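Disdale Theatre Notes
Home | Notebook | Buildings | Plans | Links
Search this site Go

Notebook, December, started 9:40 in the morning

Picking up from the last entry. Elango has the balcony drawings out on loan, so today is the auditorium floor and the seat count. Two pictures first, then the notes.
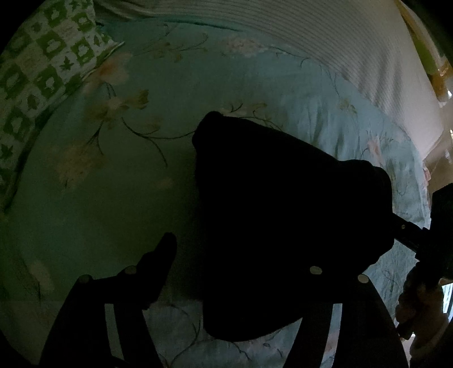
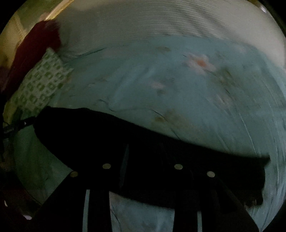 Floral bedcover, both pictures.

Seat count. The plan in the office drawer gives 488. The license renewal gives 484. I had put this down to a typing slip, but Marlene Kramer went over the plan again and found four seats marked in pencil at the back of the left aisle, next to the exit doors. They are in a different hand from the rest. My guess is that somebody proposed them and the fire inspector said no. The floor there has no bolt holes that I could find, and I went over it with a flashlight and a putty knife. The carpet glue is thick in that corner, so I may have missed them. Using 484 for the write-up until something better comes along.

The figure of 863 in the old newspaper piece can't be right for this building at any date. Even with the balcony full there was never room. Bheki thinks the reporter mixed up the Disdale with the Fleritum, two blocks over, which was larger and had the same owner for a while. I would like to see a plan of the Fleritum before I repeat that. It was pulled down for the parking lot and I know of only one picture of the front, with the marquee half hidden by a delivery truck.

Floor rake. Measured from the stage lip to the cross aisle with the long level and string. The slope is steady as far as row 16 and then gets steeper. There is a patch in the concrete along that line, running wall to wall, a slightly different gray. So the back part was either rebuilt or added. The plan shows one continuous slope, which means the plan is older than the change or whoever drew it did not bother. Need to take up a strip of carpet on the right side to see if the patch carries on under the wall. Ask first.

Seat standards. The ones left in storage have the name Drarex cast into the foot. End standards have a stepped pattern with traces of green and a dull gold under the brown paint. Annatjie Motaung took one home to try stripper on the inside face. Her family ran Motaung Signs and did the lettering on the attraction board, so she has been asking her uncle what he recalls. He says the lobby was green too, and that the brown came in when the second owner took over. He could not give a year.

Proscenium. No access today, the lift is still waiting on a part. From the floor, the plaster on the left side looks sound. On the right there is a stain coming down from the roof drain and the lower molding is soft to the touch. I pushed a screwdriver in up to the handle at one spot and stopped there. Marked it with blue tape.

Projection booth. Fatima Du Plessis cleared the bench and bagged the loose paper. Mostly shipping tags and carbon bulbs invoices. One tag has a pencil note on the back, "reel 3 late again, ran cartoon twice." Kept that. The port shutters still drop when the chain is released, two of them anyway. The third is painted shut.

Stopped at 3:15 when the light went.

To do
- get the balcony sheets back from Elango and check the seat numbers there
- ask at the county about permits for the rear floor
- moisture meter for the right side plaster
- find out who has the key to the organ chamber (not the one on the red tag, I tried it)
- scan the booth papers before they get any worse

Added later: Bheki called. He has found a program from the Fleritum with a seating chart printed inside the back cover. It has a fold through the middle and the row letters are gone on one side, but the section totals can be read. He will bring it next time.

Contact Disdale Theatre Notes | Copyright Disdale Theatre Notes | Back to top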